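Poltdale bench refit, progress to July 2018

Bench 4 is in use with the white board laid over the wooden top. The paper sheet is placed directly below the red disk. Power is taken from a strip on the floor beside the table.

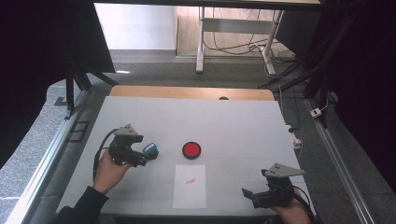
Bench 4: white board, red disk and paper sheet.

Spending to date is $824, with $302 left for the Iltby benches. Cable routing on the carpet is still open and will be costed in the next report.

Anwara Samarakoon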